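Workshop and Storage > Small parts trays

Thread: Grid-floor trays - worth it, or back to flat ones?

kfikre_e
Posted Tuesday, 8:40 am
We are replacing the sorting trays in the activity room at Hornville. The present ones are shallow, red-orange, with a faint grid moulded into the floor. The supplier (Boltia) offers the same outline with a plain floor for slightly less. Has anyone run both? The contents are mixed: blocks, balls, round pieces with a black rim. Order would be 35 trays, so I would like to get it right first time.

Kidus_B
Plain. A grid that shallow does nothing for grip and it holds dust. We have had Devano flat trays for 6 years and they wipe down in one pass.

adanech.g
Disagree with Kidus. The grid does nothing for a block, agreed, but on a plain floor a ball goes to the lowest corner every time the table is nudged. Even a small relief slows it. How deep is yours, and does it cover the whole floor?

kfikre_e
I put a straight edge across one and could not get a feeler gauge reading I trusted, so call it very shallow. To the eye it is clearest near the middle and fades towards the sides. I can't say whether that is wear or the light in the room.
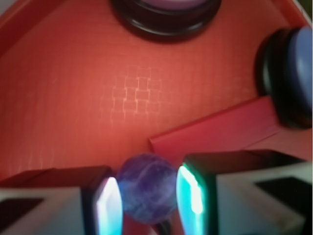 The other point is colour. A red block on a red-orange floor is slow to pick out, whereas the purple ball and the blue-topped round piece are found at once. If the grid makes no difference I would sooner spend the money on a grey or white version of the same tray.

Kidus_B
Colour is a better argument than the grid. Grey, matt. White shows every mark.

k.workneh
Two things. First, the rim matters more than the floor. A rim that curves in at the corners stops pieces riding up and over, so check that the plain version keeps it. Boltia changed the corner radius on ours between orders and the old lids no longer fitted. Second, the black-rimmed pieces have grooves round the outside and will lean against a wall if they are pushed there. Fine in use, a nuisance when stacking, as one standing proud lifts the tray above it.

adanech.g
Second the stacking point. We lost 29 mm of shelf height over a stack of 5 that way. Lay the round pieces flat before the trays go away.

Kidus_B
Or use a deeper tray.

adanech.g
Then the small hands can't reach the far side and you are back to tipping it out on the table.

kfikre_e
Thanks. I have asked Boltia for one grey sample of each floor, with the rim drawing. Ayantu Tsegaye in our stores will try both with the same contents - ball test included - and I will post the result.

k.workneh
Ask for the lid at the same time. They ship it separately and the lead time is longer.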